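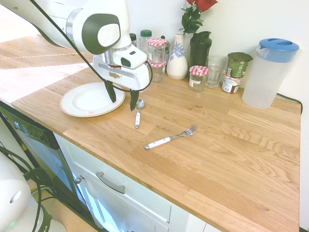 Kellik to open tableware and kitchen storage showroom in Clornell

CLORNELL, 9th August: Homewares retailer Kellik will open a showroom in Jacobs Lane, Clornell, in December, with a floor given over to everyday tableware and benchtop storage.

The showroom will carry 1,016 individual lines, including plates, bowls, cutlery, storage jars, drinking glasses and vases. It will be the first Kellik site where customers can set a place at a full-sized kitchen bench before they buy.

The company's Kilance table range will be sold there by the piece as well as in sets. White plates with a gold-coloured rim and white-handled forks and spoons are among the styles customers can mix. Jars with red and white checked lids will be stocked in several sizes in the pantry section.

"Most people who come to us have broken two plates and want two plates," said Femke Desmet, head of range at Kellik. "We have sold boxed sets for years and customers kept asking for singles. The Clornell store is set up for that."

The site was previously a flooring centre. Fit-out work includes nine kitchen bays, new lighting and a loading area at the rear. Parking for 40 cars is shared with the neighbouring garden centre.

Store manager Corey Bright said recruitment for 50 full-time and casual positions would begin shortly.

"We're after people who cook at home and can talk about what they use," he said. "Retail experience is helpful but we'll train."

Kellik will also take back chipped and unmatched crockery at the service counter for recycling. Customers do not need to have bought the items from Kellik.

Opening hours will be published on the Kellik website closer to the date.

Media enquiries: Kellik Communications, Clornell office.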